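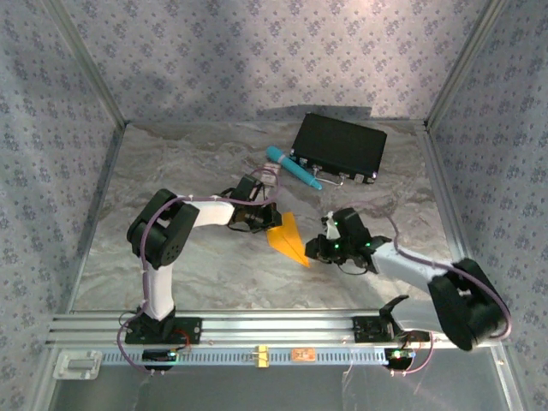 Druvau two-arm bench cell, both arms on the front rail, paper airplane between the grippers.

Druvau Bench Cell, two-arm kit
Home > Kits > Enclosures and cells

Part of the Clotovgate workshop range
Availability: built to order, next batch May

Overview
The Druvau is a small enclosed cell for two light arms, intended for a home bench or a shared workshop. Frame, front rail and cable tray ship as a flat kit. Arms are sold separately or can be your own, provided the base matches the hole pattern on the supplied mounting plate.

Frame and rail
Corner posts and the front rail are aluminum extrusion. Both base mounts fix to the rail, so arm spacing can be changed without drilling. Loosen the mount bolts, slide, retighten to 5 N·m. Recheck after the first day of running. Usable rail length between posts is nearly 310 mm wider than on the previous Tan frame, and Tan owners will need new end brackets if they reuse their panels.

Walls and floor
Wall panels are supplied bare. The cell shown has floral wallpaper on the walls and a marble-pattern floor. Any matte covering is suitable. Gloss vinyl is not recommended where an overhead camera is fitted, as highlights move with the lamp. Trim coverings 2 mm short of the posts or the panels will bind in the grooves.

Cabling
The perforated tray runs below the rail. Controller boards hang under the base mounts, one per arm, with their cables dropping toward the bottom of the frame. Leave a loop over the elbow joint long enough for full extension. Short loops are the usual cause of intermittent servo dropouts. Ties and tray clips are not included.

Handling notes
Paper and other thin stock can be handled with the standard fingertips at reduced grip force. For markers and small cases, use the ribbed set (Tratberg pattern, sold in pairs). Keep tall items toward the back wall, clear of the elbow sweep.

In the box
Extrusion set, cut and tapped
Front rail and base mounting plates
Perforated cable tray
Wall panels, floor panel, transparent front panel
Fasteners and hex keys

Not included
Arms, controller boards, power supply, wall covering

Assembly
Allow one evening for the frame and a second for wiring and calibration. Square the frame on a flat surface before fitting the floor. Maximum diagonal error is 2 mm.

Shipping
Two cartons. Workshop pickup Wednesday afternoons by arrangement. Spare panels and rail offcuts up to 300 mm can be added to any order.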